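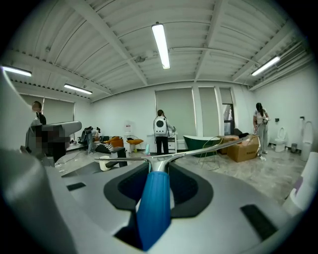

Cardboard boxes, still with us.

Keeping the boxes things came in: how long is reasonable?
Posted by marrowfat in Home & Storage, April 10, 2024

We use cookies to remember your settings and keep you logged in. By continuing to browse the forum you agree to this.

marrowfat
Need a ruling. My other half believes that every box anything has ever arrived in must be kept, in the loft, with its polystyrene, until the thing itself dies. I believe we are heating a house for the benefit of cardboard. At last look we had the box for a Wereck kettle that went to the tip two Christmases ago, the box for the kettle that replaced it, and a box containing flattened boxes. I went up for the suitcase and had to come down again to make a plan.

So what's the proper length of time? I was going to say a month. I have been told that a month is "how people lose warranties".

tansy_and_rue
Depends on the thing. Kettle, no. Anything with a screen, yes, for as long as you own it, because one day you'll move and the removal men will wrap it in a single blanket and a prayer.

bricklebank
A month is fine. In all my life I have kept hundreds of boxes and sent back one item, a radio, in a different box.

oddsocks96
Your other half is right and I'll say so even if it makes me unpopular. We had an Odesine sewing machine go wrong inside its guarantee and they wouldn't collect it unless it was in the original packaging. It wasn't in the original packaging. It was in the recycling lorry. I paid more for the special transit carton than I'd paid for the iron, the ironing board and the cover.

bricklebank
Then you were had. A shop can't turn away a faulty item just because you chucked the box. Changing your mind is another matter, but faulty is faulty.

oddsocks96
I'm sure that's true and I'm sure you'd have enjoyed explaining it to them for 45 minutes. I wanted my machine back.

marrowfat
I'm going to ask you all not to mention the sewing machine story in this house. It would set me back years.

pelican_crossing
Resale is the other argument. My brother-in-law sells old hi-fi and he says boxed goes for a good bit more than unboxed, and people will pay for the empty box on its own. I didn't believe him either. Then I sold the box for a Kravets turntable to a man who drove 2 hours each way for it and inspected the corners with a torch.

bricklebank
And how long had you stored it?

pelican_crossing
Since 2000.

bricklebank
So if we charge rent on that bit of the loft you made a loss.

pelican_crossing
I wasn't using that bit of the loft for anything else. It was between the water tank and the other boxes.

tansy_and_rue
Nice to see the market working.

Something practical for the OP: flatten them. Slit the tape at the bottom, fold it down, write on the side what it was and the month you bought it. They go behind a wardrobe. The polystyrene is the real villain, as you can't flatten it and the council won't take it, so you end up in a long relationship with it.

low_tide
Please don't store cardboard flat against an outside wall though. We did exactly that in the box room and by spring the lot had gone soft and spotty and smelled like a church hall. Silverfish love it too. Mice will have a go at anything that's been near food.

marrowfat
"Box room" is making me feel got at.

oddsocks96
My gran had a box room and there were no boxes in it. It had a lodger.

duvet_politics
I work in a warehouse so I'll bring tidings from the trade. A used box is weaker than a new one, especially if it's been damp or squashed. People post things in a box that's been in the loft for ten winters and then write us furious letters. If you're keeping them to move house with, fine for towels and cushions, but put your plates in something newer and don't fill a big box with books unless you dislike whoever is carrying it.

pelican_crossing
Seconding the books. When we moved in December I labelled one "VARIOUS (HEAVY)" and it's still where they dropped it.

low_tide
Have you opened it?

pelican_crossing
I've put a lamp on it.

bricklebank
I'd like to point out that this thread began as a question about getting rid of boxes and now has a box being used as furniture in it.

tansy_and_rue
With respect, bricklebank, you started a thread last year asking what to do with 96 jam jars.

bricklebank
Jars are different. Jars are useful.

duvet_politics
One I haven't seen mentioned: if you've got a baby on the way or a cat, keep a big one out on the floor. We bought ours a Jikis climbing tower with a hammock and a dangling mouse, and it spent the weekend in the packaging. Still does. The tower has coats on it.

marrowfat
Update, for those following along. I put the flattening idea to management and it was received better than expected. The terms are as follows. Kitchen things, box goes as soon as we've checked it works. Screens and anything with a lens, we keep the lot. Everything else gets flattened and dated and reviewed after a year, though who carries out the review is still under discussion. Polystyrene remains disputed.

I did get the first kettle box out. It had the instructions for the second kettle in it, and the guarantee card for a toaster I don't remember.

oddsocks96
See, you'd have lost the toaster guarantee.

marrowfat
We don't have the toaster.

oddsocks96
Might be in one of the other boxes.

bricklebank
I still say a month.

low_tide
If anyone near the coast wants clean double-walled ones, I have about 2 dozen going spare. Collection only. No spots, I've checked.

pelican_crossing
What size?

tansy_and_rue
Pelican, no.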